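Home | Notebook | Parts Bin | Durkstead Shop | Older entries

August, bench notes, after lunch

Adapter ring for the Jendel hub, version 6. Versions 1 through 5 are in the drawer with the other coasters.

Green again. The gray ran out, and the lime is what Skedside sends when you tick "any color" on the order form. I have stopped ticking it. At least a lime part on a wood table is hard to lose, and I have lost gray ones on this same table for most of an afternoon.

Changes from 5: opened up the center hole, kept the holes in pairs around the face, left the thickness alone. Printed flat at 100 percent infill, which the Mets people tell me is a waste of plastic. They may be right. They have also never had to dig half a ring out of a hub with a dental pick.

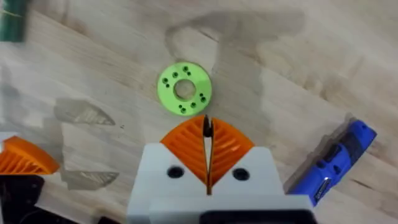 The small holes are the part I still don't trust. On version 5 they came out tight and I chased them with a hand drill, which fixed the fit and wandered the spacing, so two screws went in nicely and the rest went in under protest. For this one I added 0.2 mm to the diameter in the model and promised to leave the drill in its case. Drill is in its case. It is also on the bench, for moral support.

Print took around 3 hours. Texture on the face is faint and I'm not sanding it. The face goes against the hub and will spend its life in the dark.

Still to do:
- calipers on the center hole, twice, and write the number down this time
- dry fit with the short screws
- check whether the Durkstead drawing measures the pairs center to center or edge to edge. It says "spacing" and leaves the rest to faith.
- label the drawer

If the dry fit is good I'll print the spare in whatever color is left on the spool rack. If it isn't, version 7 gets a chamfer and I get a new spool. Calipers are at the other bench, under the catalogs.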